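Khumalo Hall swap day comes back in October, and this time they want your old desk stuff

I've been writing up neighborhood news for this page long enough to know that nothing gets my inbox going like free things. So, good news! The swap day at Khumalo Hall is coming back in October, doors open at 9 in the morning, and the theme this round is anything that lives on or near a desk.

That means keyboards, lamps, staplers, monitor stands, chargers, the lot. If you work from home even one day a week, I bet you have a drawer full of it.

Blue desks, and what collects on them

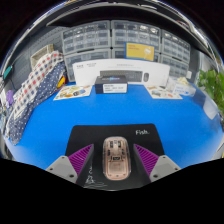
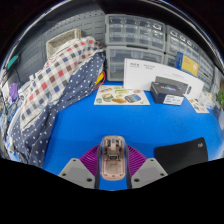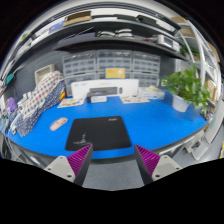
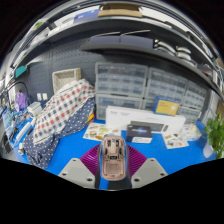 Masier Street reader: I took two boxes to the spring swap and came home with three, so please remind people there's no rule that you have to leave with anything. Also, can we get the tables spread out more this time? By 10 you couldn't get near the cables.

Fair point, and I did ask. The tables are going to run down both long walls with the middle left open, and cables get their own corner by the side door (bring them tied up, please, a twist tie or a bit of string is fine). I was one of the people stuck in that crowd in the spring and I still have no idea how I ended up holding a fax machine.

For anyone who missed it, the spring swap took in 962 items over a single morning, and all but 70 of them found a new home before lunch. The leftovers went to Tridik, the repair shop on the corner, and they've agreed to do the same again. They'll also have a bench at the hall until noon where you can get a plug or a battery door looked at for free. They won't be opening up laptops on the spot, so don't haul yours down hoping for a new screen!

The way it works hasn't changed much. You drop your things at the front table, somebody puts a colored dot on them, and then you browse. Green dot means it works, yellow means it worked the last time you tried it, and red means parts only. Please be straight with the dots. I took home a green-dot desk fan last time that makes a noise like a goose and blows no air at all, and I'm a little bitter about it.

A few things they can't take: big printers, anything with a cracked glass screen, swollen batteries, and office chairs with a missing wheel. Regular chairs are okay if you can carry them in yourself, but there's only room for 8 of them, so it's first come, first served. Paper goods are welcome this year too, which makes me happy, as I go through notebooks like nobody's business and will take your half-used ones.

Entry is free. There's a jar for the hall's roof, which needs one, and coffee from the Mova cart out front for those of us who don't function before ten. Parking is the usual headache. The lot behind the hall holds about 80 cars and it filled up early in the spring, so walk or take the bus if your box isn't too heavy. The stop on Masier Street is two minutes away and all downhill on the way there, though you'll feel it going home.

Drop-off closes at 11 and the doors shut at 1. If you'd like to help set up the tables the evening before, just come by the hall at six and knock on the side door. The front bell is still broken.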